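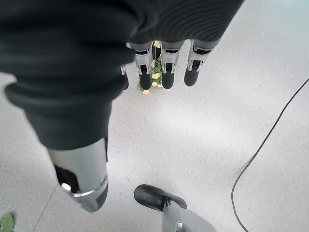 *Robotic hand over a speckled floor.*

Notes from the spring book fair at Andstead, horror and crime section. The section took up the rear half of the hall, with 78 stands listed in the programme. Entry was £2 and doors opened at 10 a.m. The floor plan was printed in grey on grey and the stand numbers were hard to read at arm's length.

Second-hand dealers had the outer wall. Stock was mainly paperback horror from the seventies and eighties, sorted by author at most stands and by publisher at two. Prices were pencilled inside the front cover. Condition varied a good deal, and browned pages were common even in copies marked "very good".

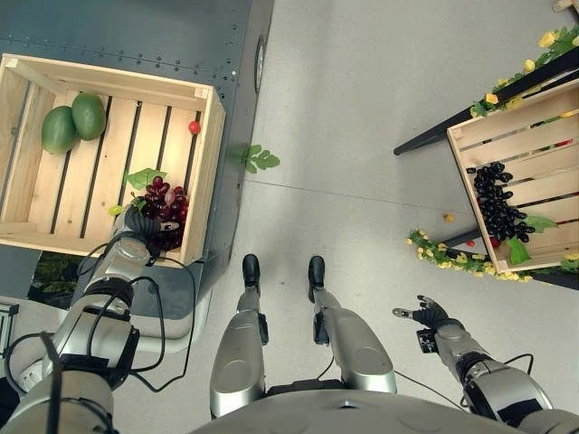

## Branico reissues

Branico showed the first 15 volumes of its ghost story series. The text has been reset in a larger type than the older editions, with wider inner margins. The paperbacks open flat without strain on the spine. Each has a short introduction placed after the story, to avoid giving away the plot. Footnotes are few. The glue on one display copy had lifted at the tail.
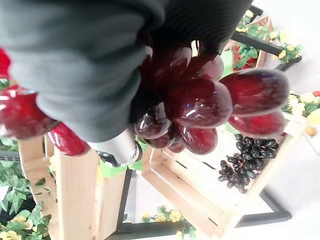
*Gripper with a bunch of artificial grapes.*

Kubíček, two stands along, sells translated horror in hardback only. I read the opening chapter of a lighthouse novel there. The translation is plain and keeps the long paragraphs of the original, which slows the first few pages. I bought it, and a collection of short pieces at a discount of nearly 20 per cent. 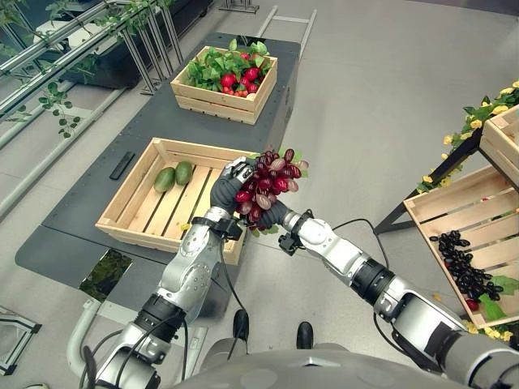 ## Getting there

The Olville bus stops outside the main doors. Bags larger than a rucksack have to be left at the cloakroom, where the queue was longest just after noon. Card payment was accepted at most stands, though several dealers on the outer wall took cash only.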